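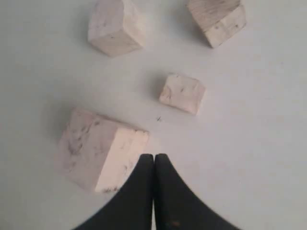
Four pale wooden blocks on a light grey surface.

Magazine > Transport > Aviation Security

The pass office at Kilmont

27/09/2025 | By Audrey-Anne Landry

14 shares | 3 comments

An airside pass is a plastic card with a photograph, an expiry date and a colour band. The band sets out which doors the holder may open. Behind the card is a file containing a background check, an employer's declaration of operational need and a record of training. At Kilmont Regional Airport the card and the file are handled by separate systems, and for several years the two did not agree.

Firouzeh Shojaei took over the pass office in November and began with a reconciliation. The access control system listed 1565 active cards. She compared each against current employer declarations, and 686 had no matching declaration on file.

Most of the mismatches were clerical. A ground handler had changed its legal name, and every card issued under the old one fell out of the match. Seasonal de-icing crews had been entered with an end date in one system and none in the other. The remainder were more serious: cards still live for people whose employment had ended, in some cases more than 12 weeks earlier.

“A live card with no employer behind it is a key,” Shojaei says. “Whether it has been used is a separate question, and we checked that too.” The door logs showed no entries on the cards belonging to former employees.

The usual weak point is notification. Employers are required to tell the airport when a pass holder leaves, but the person who processes the departure is often in a payroll office in another city. Triantafyllou Freight, which leases a cargo shed on the north apron, routed its notices through a shared mailbox. Laurier Ouellet, its station manager, says the mailbox had two readers, and both had moved to other jobs within the company.

Kilmont now requires each employer to name an authorized signatory and a deputy. Signatories confirm their lists monthly through Usorum, a records package that compares the declaration with the access system overnight. An unconfirmed card is suspended at the door reader but not cancelled — the holder can be reinstated at the counter with identification and a signed form.

Suspension has costs. Laurier Perron, who represents ramp staff at the airport, says members have been turned back at the start of a shift over a late confirmation they had no part in. He wants the wait at the counter paid as working time, and a warning sent to the holder as well as the employer. The first point is in negotiation. The second has been accepted and is being configured.

Aksel Eyvindsson, a consultant who audits access control for small airports, regards monthly confirmation as adequate for a site of this size. He would prefer a direct feed from payroll, though few tenants will agree to one, and contractors with casual crews often have no payroll system capable of producing it.

The next full reconciliation will include vehicle permits, which are still kept in a spreadsheet.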